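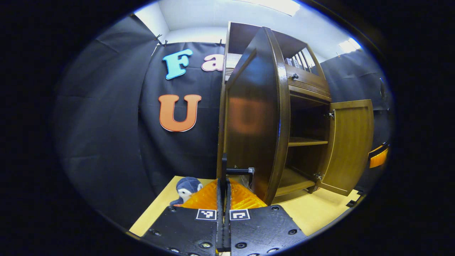

Keeping a Hand-Held Gripper Happy: Bench Tips from Botetti

Posted November 4, 2024

I love this tool. I've had the Plullby gripper apart more times than I've changed the oil in my car, and every time I put it back together I find some small thing that makes the next session go better. Several people at the shop have been asking for my notes, so I've typed them up. They're for our printed-finger version, but most of it should carry over if yours is close.

Start with the screws

Go over every screw on both finger plates before you pick the thing up for the day. Printed plastic creeps under a screw head, and one that was snug on the evening you put it away can be a quarter turn loose by morning. Use a hand driver, never the electric one! I stop as soon as I feel the head seat. If a hole is already stripped, don't keep cranking. Drip in a little medium superglue, let it cure overnight, and run the screw back in slowly so it cuts fresh threads. I've had repairs like that last longer than the original hole.

Put a dot of paint marker across each screw head and onto the plastic next to it. When the two halves of the dot don't line up, the screw has moved. Takes five minutes once and saves you the driver on most mornings.

The rail

Wipe first, then lubricate. People do it backward and end up with a gray paste that grinds. A lint-free cloth, a bit of isopropyl, then the thinnest film of dry lube you can manage. Slide the fingers open and closed by hand and listen. Smooth and quiet all the way is what you want. If it catches in one spot, it's nearly always a crumb of plastic or a thread off the backdrop cloth, and an old toothbrush gets it out.

If it catches everywhere, check that the two plates went back on square. Loosen everything on one side, close the fingers against each other, and retighten while they're closed. Wanda Pennington taught me that one and I wish I'd had it years ago.

Marker tags

Keep them flat, clean and matte. A tag with a lifted corner reads fine in one pose and drops out in the next, and then you spend an afternoon blaming the software. (I have spent that afternoon.) No clear tape over the top, please. It looks tidy and it puts a glare stripe right across the squares whenever a ceiling light lines up with it. Print on matte label stock, trim with a sharp knife and leave the white border alone. The border is part of the tag!

After changing one, open and close the fingers slowly in front of the camera and watch that both are picked up the whole way. If you've got a spare sheet, change both together so they age the same.
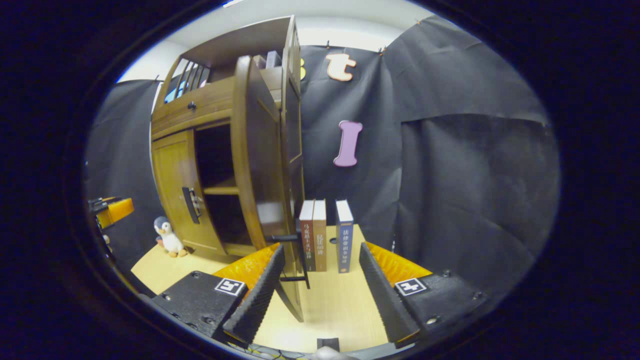 Pads are the part that wears, and doors with handles are what wears them. A handle sits across the ridges, you pull, and the same few ridges take all the load every time. On our last set I got 267 door pulls before I could feel the grip going soft. Swap the pads left to right halfway through and you spread it out nicely. Halima Nyamweya keeps a tally on masking tape stuck to the bench, and I've copied her.

To clean a pad, use water with one drop of dish soap and a soft brush along the ridges, then let it air dry. Skip the alcohol on foam. It's great for the rail and rough on anything squishy. When you glue a new foam strip down, scuff the backing surface with 300 grit first, wipe off the dust, and clamp it lightly with a rubber band. A heavy clamp crushes the ridges and they never quite come back.

Cables

Give them a loop of slack and tie them down to the body, well away from where the fingers travel. Hold the tool the way you do when you're working, reach as far as you'd ever reach, and see if anything goes tight. Ours was getting tugged on every high reach until Tzu-hsuan Tsang moved one tie an inch back. One tie!

Setting up the bench

A wobbly cabinet makes for ugly pulls, and a beginner will grip harder to make up for it, which chews up pads. Put a square of nonslip shelf liner under each foot. Work the doors with your fingers before you try them with the tool. A hinge screw that has backed out is easy to fix with a toothpick and wood glue in the hole.

Pull the backdrop tight before clipping it, top corners first. Deep folds throw shadows that shift around if there's any draft, and loose cloth finds its way into the fingers sooner or later. Light props, plush toys especially, shed fuzz. Run a lint roller over them at the start of the day. The rail will thank you.

Spares box

Ours is a Flonen tackle box and it holds:
2 sets of pads
a sheet of marker tags
assorted screws in the sizes on the build sheet
hand drivers, toothbrush, lint-free cloths
paint marker
superglue and a few toothpicks
cable ties, small

Print a spare pair of finger plates now, while nothing is broken. Lay them flat on the printer bed if they fit, with extra walls around the screw holes. I did a batch in August with two more walls than before and the holes are holding up beautifully.

If you've got a better fix for stripped holes, leave it in the comments. Loretta Tillman swears by heat-set inserts and I'm trying those next.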